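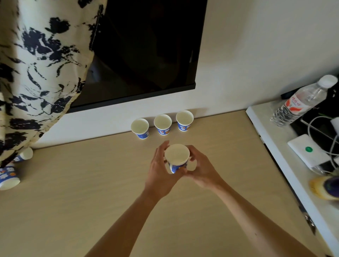

A paper cup is easiest to inspect before anything has been poured into it, and the inspection needs only a table, a bright wall and two hands. The method on this page sorts a sleeve of cups into those fit for hot drinks, those fit for cold drinks only, and those to be used for pencils or paint. Start by standing a few cups in a row toward the back of the table, mouths up, with a small gap between each cup and the next. Printed cups, such as the blue ones with white Chinese characters and touches of orange, can be turned to any angle at this stage, as the print has no bearing on the result. Take one cup at a time from the table and hold it upright with a hand on each side, just clear of the surface, so that you can look straight down into the mouth.

What you need

A flat table, wiped and dry
A white or pale wall behind it, or a sheet of paper taped up
Tap water at room temperature
A measuring jug marked in milliliters, 1000 ml size
A tray with a lip
Plain kitchen paper, unprinted
A soft pencil

Clean, dry hands are enough. Gloves make it harder to feel a soft seam.

Step 1. Check the rim

The rim of a paper cup is the top edge of the wall rolled outward on itself. It stiffens the mouth and keeps the cut edge of the paper away from the drink. Run a fingertip once around it at light pressure. The roll should feel even all the way, with one slight step where the side seam passes under it. A flat spot longer than a fingernail means the cup was crushed in the sleeve. A flat spot can be pushed back out, but the paper has creased there, and a lid will leak at that point. Put these cups with the cold drinks.

Step 2. Check the side seam

The wall is a single curved blank, wrapped and sealed where the two ends overlap. On a printed cup the seam is usually easy to find, as the design stops and restarts there. On a plain cup, tilt it against the light and look for a straight line from rim to base.

Press along the seam with a thumb, from the rim down. It should stay closed and feel slightly stiffer than the rest of the wall. If the outer edge lifts under the nail, the cup is rejected for drinks of any temperature. Do not glue it.

Step 3. Check the base

Turn the cup over. The bottom disk sits a little way up inside the wall, and the lower edge of the wall is folded in around it and pressed. Most cups show a pattern of fine ridges from the pressing tool. The ridges should run the full circle. A gap in the ridges at the seam is common and does not count as a fault – the water test in Step 5 will show if it matters.

Set the cup back on the table and tap the rim on two sides. A cup that rocks has an uneven foot. Mark it with the pencil on the underside and keep it for cold drinks.

Step 4. Check the grip

Hold the cup in both hands again, fingers around the sides and thumbs toward the front near the base. Squeeze gently, then let go. The mouth should return to round by itself. Repeat with the hands a third of the way down from the rim, which is where most people hold a full cup. A single-wall cup will give noticeably more at this height. Excessive give is a reason to fill the cup to no more than two thirds.

Step 5. Water test

Testing every cup is not practical. Take 3 from each sleeve: one from the top, one from the middle and one from the bottom.

1. Lay kitchen paper on the tray and stand the test cups on it, apart from each other.
2. Draw 600 ml of water in the jug. This fills three small cups with some left over.
3. Pour to a finger's width below the rim.
4. Leave the cups alone for seven minutes.
5. Lift each cup straight up and look at the kitchen paper.

A damp ring indicates a base leak. A single damp patch at one side indicates the seam. Beading on the outside with dry paper underneath is condensation and can be ignored, although it should not occur if the water was at room temperature.

One failure out of the three calls for another three from the same sleeve. Two failures, and the whole sleeve goes to the craft box. Test cups are not returned to the stack.

Step 6. Restack

Stack the passed cups with the seams offset, each turned a little from the one below. Seams lined up on one side make the stack lean and press harder on that side of every rim. Do not push the stack together. If two cups bind, hold the lower one by the foot and turn the upper one while lifting.

Store the stack upside down in a closed bag, away from steam and strong smells. Paper picks up both. A cupboard over a kettle is a poor choice.

Notes

Cups kept loose on a shelf for a season should be checked again at Steps 1 and 2. The lining ages slowly, but the paper takes up moisture at the exposed cut edges, mainly at the foot.

The procedure does not apply to wax-lined cups. These must be kept for cold drinks whatever the result.

For double-wall cups, skip Step 4. The outer layer hides the behavior of the inner one.

Page revised 4/26/18: waiting time in Step 5 corrected, seam offset added to Step 6 on the suggestion of Sigrún Hjaltested.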